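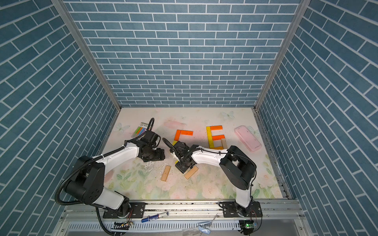
Getting crumbs and white powdery stuff off a printed floral mat without wrecking the print

Nusrat Awan

Hi all, quick one as I've got to get out the door. I have a pale mat, nearly white, soft flower pattern with pink blooms and green leaves and a few butterflies. Lives on a worktop with blue brick pattern walls round three sides. It gets filthy. Little dark specks and crumbs all over, and then a patch of white powdery stuff that I can hardly see untill the light catches it, what with the mat being so pale.

Tried so far: a damp cloth. Bad idea. Powder went to a sort of paste and I think I rubbed some of it in. Then a washing up brush, dry, which flicked crumbs at the walls and now there's bits in the corners where the metal posts come down.

Don't want to lift the mat if I can help it. It took ages to get flat last time and it's wedged in at the edges. Is there a way to do it in place? And is it safe to use a proper cleaner on the print, the pink is quite faint already and I don't know if it was always like that or if I've been scrubbing it off. No label on the back, I bought it at the Grikport market in January and the man just had a pile of them.

Also the walls. Brick pattern, blue with white lines. Do they want the same treatment or can I just wipe?

Thanks in advance, will check back tonight.

Jolene Trevaskis

Dry first, wet last. You did it the wrong way round but everyone does.

Hoover with the soft brush end, lowest suction. Hold the edge of the mat down with your other hand or it'll lift and slap against the nozzle. Start at the back and come forwards. Corners by the posts, use the thin nozzle, or an old paintbrush to flick the bits out to where the hoover can get them. A clean paintbrush is brilliant for this generally, a wide one, nice and soft. Much better than the washing up brush, those bristles are too springy.

Powder: do it seperately, after the crumbs. Don't wipe it. Brush it gently into a pile then hoover the pile. Whatever's left, press a bit of sticky tape on it and lift. Masking tape, low tack. Not parcel tape!! I took the wing off a printed bird on a tablecloth with parcel tape and it's still bald.

THEN damp. Cloth wrung out till it's barely wet, one drop of washing up liquid in a bowl of lukewarm water. Dab, don't scrub. Second cloth with plain water, then pat dry with a tea towel. Leave it open to the air a good while before you put anything back on it.

The paste you've already got, let it dry out completley. It'll probably crumble and you can brush it off. If it's gone hard, damp cloth laid flat on top for five minutes then dab again. Depends what the powder is though. Flour goes gluey with warm water so use cold for that. If it's plaster or filler dust don't soak it at all, just keep going with the tape.

For the faded pink, test the cloth on a leaf near the edge. If green comes off on the cloth, stop, your mat isn't sealed and you're stuck with dry cleaning only. If nothing comes off it was most likely pale to begin with. Lots of those prints are.

Walls, wipe downwards with the same barely wet cloth. If it's a stick-on covering keep water well away from the joins. Do the walls BEFORE the mat or you'll be doing the mat twice.

Pultden

I just use Kistel spray on mine, comes up fine. 11 months, no fading. Bin it and get a dark one if it bothers you, crumbs don't show.

Nusrat Awan

Back again. Did the leaf test and nothing came off so that's a relief. Haven't got to the paste yet. Bought masking tape on the way home, and a paintbrush. Pultden, is that the Kistel with bleach in or the other one? Don't fancy bleach near the pink.

Not getting a dark one, I like the butterflies.

Pultden

The other one. Green cap. No bleach.

Jolene Trevaskis

I'd still test it on the same leaf first. And spray the cloth, not the mat, otherwise it runs underneath and you'll have to lift the thing after all. If you do end up lifting it, roll it round a cardboard tube, print side out, don't fold. Fold lines never come out of mine, I had one under the Pirihi catalogue and 2 heavy pans for a week and the crease was still there.

Contact us | House rules | © 2024 | Back to top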